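How to Keep a Match Log for an Amateur Football Team

When I started to help with the women's team at Gitoma, we had no written record of our matches. After a game everybody had an opinion, and by the next training the opinions had changed. Our coach, Nomvula Mnguni, asked me to write things down. I had never done it before, so I made many mistakes in the first months. In this guide I explain the method we use now. You need a pencil, paper and a watch.

Before the match

Prepare one sheet for each half. Draw a line down the middle, with your team on the left and the opponent on the right. On the far left edge make a narrow column for the minute. At the top write the opponent, the field, the weather and your starting players with their shirt numbers. Write also the formation, because you will forget it.

Take the opponent's numbers during the warm-up. Names are not necessary. If two players look alike from far away, note something that helps you, for example long sleeves or the color of the boots.

Decide what you will record. In the beginning I tried to record every pass and I missed a goal because I was looking at my paper. Now I record only shots, corners, free kicks near the box, cards, substitutions, and every time we lose the ball in our own half.

Choose your signs

Use short signs and never change them during the season. Ours are these:

S = shot off target
ST = shot on target
G = goal
C = corner
F = free kick near the box
L = ball lost in own half
X = substitution
Y or R = card

After the sign comes the shirt number. So "ST 4" means that our number 4 made a shot on target. For lost balls we add a small l, c or r for left, center or right. That small letter was the idea of Feven Fikre, our goalkeeper, and it has been more useful to us than all the rest.

During the match

Start your own watch at the kickoff and do not stop it. The referee's time can be different, but for your purpose this does not matter much. Stand near the halfway line if it is possible. Behind the goal you cannot judge distances well.

Write the minute first, then the sign. If two things happen quickly, write the signs one after another and fix the details at the next throw-in. When you are not sure who had the ball, put a question mark. Please do not guess. A wrong number causes more arguments than an empty place.

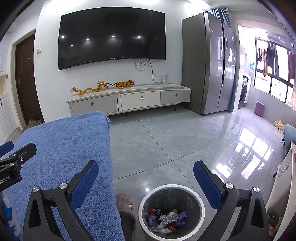
At half time the coach has very little time, so prepare one or two sentences for her and not more. I look at which letter appears most often after L, and who is near it. In September we played against Engelbrecht, and the first sheet was full of L with a small r. Nomvula moved Refilwe Mathebula five meters deeper on the right side, and the second sheet was much cleaner. We lost 2-1 anyway, with a goal in minute 73 and another in minute 74.

Those two goals also taught me something about writing. I was so upset after the first one that I did not write the restart, and therefore we could never say how we lost the ball for the second. Now I write the restart after a goal even when I do not want to.

After the match

Copy the sheet to a clean page the same evening. If you wait, your own handwriting becomes a puzzle. Keep the original too. On the clean page I add three lines at the bottom: what the coach asked for, what I saw, and one question for training.

Show the page first to the coach, and only later to the players. We had one bad experience when a sheet was shared in the group chat directly after the defeat at Dumimano, and our defender Nosipho Khumalo saw her number many times. Nothing on the sheet was wrong, but it was the wrong hour to read it.

If you want to put the log in a spreadsheet, use one row for each event, with columns for the match, minute, team, sign, number and side. Do not put two events in one row, or you will not be able to sort them. Elmarie Hendricks makes this part for us and she asks that the opponents' names are always spelled the same way.

Begin with a friendly match, and with only shots and lost balls. Add the other signs when your hand knows the first ones.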